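3.2. Los adornos pequeños y su lugar en el dormitorio

En el inventario de los hogares de Oststead registramos 271 objetos de adorno personal de tamaño reducido: anillos, pulseras de cordón, dijes y colgantes. La mayor parte no se guardaba en un mueble propio. Los encontramos sobre la cama, entre mantas y ropa doblada a medias, o en recipientes de poca capacidad que se abren y se cierran en el mismo lugar donde la persona se viste.
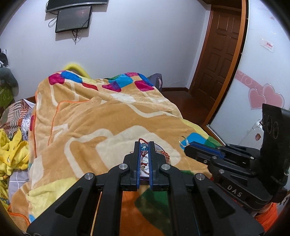
Seguimos la distinción de Polex y Kudari entre el adorno que se lleva y el adorno que se cuelga. En la práctica, esta distinción resultó difícil de mantener. Un colgante con nudo tejido puede pertenecer a una puerta, a un bolso o a la muñeca, según el uso que le da cada hogar – y en 6 casos los habitantes nos dieron dos respuestas diferentes para la misma pieza. Hemos clasificado estos casos como «uso mixto», categoría que no existe en la lista original de Juška.

El segundo aspecto es la mezcla dentro del recipiente. Los estuches observados no separan los materiales: el cordón comparte el fondo con el metal, y las cuentas quedan junto a los anillos. Las piezas largas tienden a formar una base enredada y las menores se desplazan hacia las paredes. Para describir el contenido anotamos primero lo que está en la superficie y después lo que se ve entre los lazos, sin vaciar el estuche.
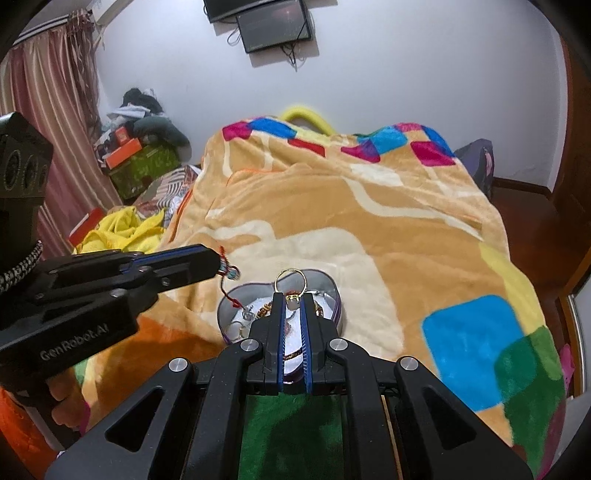 Figura 4. Estuche en forma de corazón, abierto, con adornos de distinto tipo; encima, un anillo dorado con piedra pálida y una pulsera de cordón rojo.

La ropa de cama merece también una mención. En la revisión de diciembre, las mantas gruesas fueron el lugar más frecuente de hallazgo para piezas sueltas, por delante de la mesa de noche. No disponemos de datos suficientes para afirmar que se trate de pérdidas – algunas personas dejan allí sus adornos de manera habitual.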